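Hinge bind after reframing a bedroom doorway

Forum: Doors, Trim and Millwork
Started Wed 23 August

plumb_ish
I have an interior door that binds on the hinge side. Solid core, 700 mm slab, painted both faces. Three hinges. It swings freely until the last 25 mm of travel, then springs back and won't latch unless pushed. The jamb was reset in March when we moved the opening over. Strike side has an even gap top to bottom. Hinge side gap is close to nothing.

I have already checked the screws on the door leaf. All seated flush. Before I start cutting cardboard I would like to know if this is a mortise depth problem or something in the jamb.

kerf503
Springing back in the last bit of travel is the classic sign of hinge bind. Mortises too deep, or the leaves aren't parallel when closed. Take one hinge off the jamb and measure the mortise against the leaf thickness. If the leaf sits below the wood surface, shim it out.

Also check for paint buildup on the hinge side edge. Two coats on the jamb plus two on the slab is enough to do it on a tight gap.

rabbet_and_run
Disagree on going straight to shims. If the jamb was reset, the first thing to check is whether it is twisted. Put a straightedge across the face of the hinge jamb, square to the wall, and see if it points at the strike jamb or off to one side. A twisted jamb will bind with perfect mortises, and shimming the full leaf will only move the gap around.

plumb_ish
Measured both. Mortise is 2 mm deep at the top hinge on the jamb side. The leaf is thinner than that. The middle and bottom ones are flush. Straightedge shows a slight twist, toward the hall, worst at the top.

kerf503
Then you have both. Shim the top one.

rabbet_and_run
You have both, and the twist is the cause worth fixing. Pull the casing on the hinge side, back out the nails near the top, adjust the shims behind the jamb and refasten. After that see what the mortise is doing. It may not need anything.

kerf503
Pulling casing on a finished room for a slight twist is a lot of work and a lot of caulk. A tapered shim under the pin side of the leaf will correct for it. I have hung doors that way for years with no callbacks.

old_growth_fir
Tapered shims work. They also leave the leaf supported on one edge only, and on a solid core slab the screws loosen. I'd use a full shim for depth and run one long screw through the jamb into the stud to pull the top in, provided there is solid shimming behind it. Without shimming behind it you will bow the jamb.

What hinges are they? The Skallum ones with the rounded corners have a raised bead at the knuckle that needs a bit more clearance than the template gives.

plumb_ish
They are Skallum, yes, bought as a set with the lever. I used the Dunden template to cut the mortises, so the corners match but the depth was set by eye.

Lever at mid-height, tan wood casing:
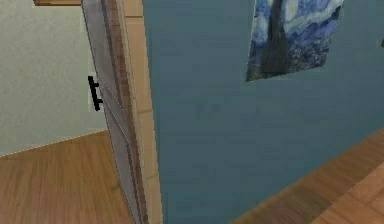

old_growth_fir
Depth set by eye would explain the one bad mortise. Shim that leaf with a piece of the packaging card, full size of the leaf, punched for the screws. Close the door and look at the gap before touching anything else.

rabbet_and_run
Fine as a test. I still wouldn't leave card under a solid core door permanently. Use veneer or the plastic type.

plumb_ish
Card is in. Gap at the top opened up and the springback is mostly gone. It latches with a light push. Some resistance remains at the very end. I'll replace the card with veneer and pull the casing on the hall side when I get a free weekend.

kerf503
If it latches, leave the casing alone.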